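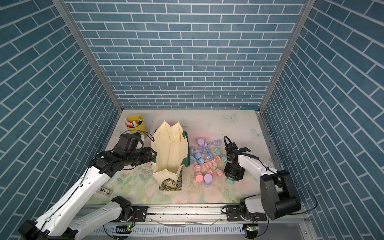 Bench, Friday, before packing. Timers, tote, snakeskin pouch, marker bucket.

Third go at the game-night kits for Lurico. Each kit is a canvas tote of little sand timers, and the whole job today was to get the timers into the bag without the bag folding up in protest. I wrote last week that this was "basically solved." I have crossed that out.

The tote is the trouble. It has lovely green trim and no spine at all. Stood upright it sags, laid on its back it gapes like a boat, and neither position holds once you start dropping things in. What helped was opening the sides right out and letting the front flap rest on the pouch. No credit to me, the pouch was just lying there.

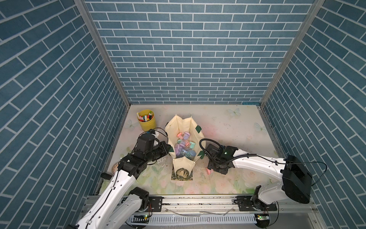 Put the timers in the middle first, then work outward. If they go in at the edge the rim rolls over and you spend the next while fishing. Long ones lie across the bottom better than they stand. I tried sorting by color and gave up – lavender and lilac are the same color with different paperwork.

Time allowed per bag on the Clidness sheet is 54 seconds. I would like to meet the person who timed that and find out what they were packing. Peas, I think.

Other notes. The floor covering still has dark bits all over it and they will end up in a bag if we don't wipe it down. Roses and butterflies do not hide dirt as well as the catalog promised. Markers stay at the back left, please, in the yellow bucket, caps up.

Still open: whether the timers need wrapping. The ends are solid enough but the middles are glass, and a tote offers the protection of a firm handshake. I priced tissue from Carrilho and was in favor of it until lunch.

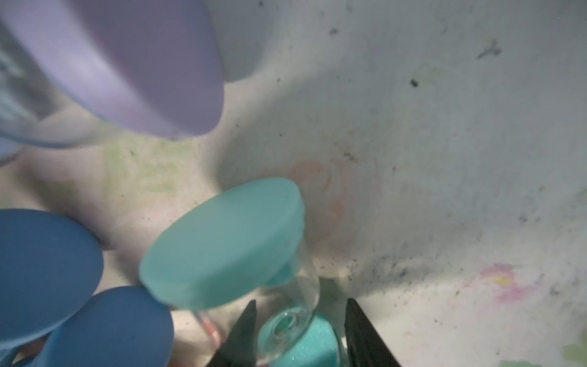 Pitov wrote underneath in pencil that tissue is a waste of money, that the glass is tougher than it looks, and that the one to worry about is the sand, which gets everywhere if a cap comes loose. Fair. Will tug on all the caps Monday before anything gets wrapped.

Order is for 36 kits. Need a bigger box of totes, and a broom.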